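3.2 Small plastic parts in the discarded equipment stream

Metals dominate the literature on waste electrical equipment, and the reasons are largely economic. Copper and aluminum pay for collection. Plastics are usually treated as a residue, weighed in bulk after shredding and reported as a single fraction. This practice hides the parts that concern us in this section: brackets, trays, clips, spacers and mounting panels, most of which weigh little and carry no resin code that survives handling.

We surveyed the plastic content of mixed office and light industrial equipment received at two municipal depots, Grutska and Prulside, over 27 weeks. The sample consisted of 3707 separate plastic parts removed before shredding. Parts were sorted first by color and then by polymer, using near-infrared readings where the surface allowed it and a density bath where it did not. Black parts were passed directly to the density bath, as carbon black absorbs strongly in the near-infrared range and the readings could not be used.

Color turned out to be a better first sort than we had expected. Manufacturers tend to reserve bright colors for parts that a user or technician is meant to touch, such as release tabs, drive holders and retaining clips. Housings and panels, on the other hand, are mostly black, gray or beige. Touch parts were more often molded without flame retardants, although the rule had enough exceptions that it cannot be used alone for compliance purposes. Figure 6 shows colored plastic parts of the two kinds considered here, one in a computer case and one at a mounting panel.

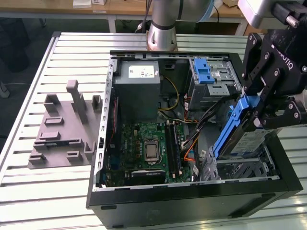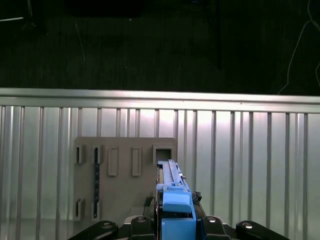

Figure 6. Blue plastic parts: drive caddy holding a hard disk drive, partially lifted out of an open desktop tower (first panel); long blue part held against a beige mounting panel on a corrugated metal wall (second panel).

The distinction matters for the design of the sorting line. A part that comes out of its product whole can be graded by polymer and sold as a clean fraction. The same part, once shredded together with its housing, is recovered only as mixed flake, and the flake from Grutska was consistently too contaminated with brominated material to be accepted by compounders. Separate removal is slow, however, and labor cost per kilogram rises steeply as parts become smaller. Below a certain part mass the clean fraction does not cover the time spent on it, whatever its purity.

We therefore divided the sample into six mass classes and computed a break-even purity for each. The two lightest classes never broke even at the prices used. The three middle classes broke even when removal was limited to parts held by snap fits or sliding rails — parts held by screws were excluded. The heaviest class, made up mainly of large panels, broke even under all assumptions tested, including the lower wage rate applied at Prulside during July.

Beige parts need a separate remark. Older beige moldings yellow with exposure to light, and the change in surface color shifted some of them into the wrong bin during the first sort. Abrading a small patch before reading the part removed most of these errors. It also added handling time, and we did not apply it to the two lightest classes. The polymer shares given for those classes should be read with this in mind.

A further source of error is age. Equipment made before 2000 was present at both depots, and its additive content differs from that of later products. We did not attempt to date each part. Where a molding date wheel was legible it was recorded, but legible wheels were concentrated on large panels, and any correction based on them would carry over poorly to small parts. The Leltetti model, which we use for the cost estimates in Section 4, assumes one additive profile for all years of manufacture. The Tveit variant allows two profiles and is reported alongside it for comparison — the difference between them is small for the middle classes and larger for panels.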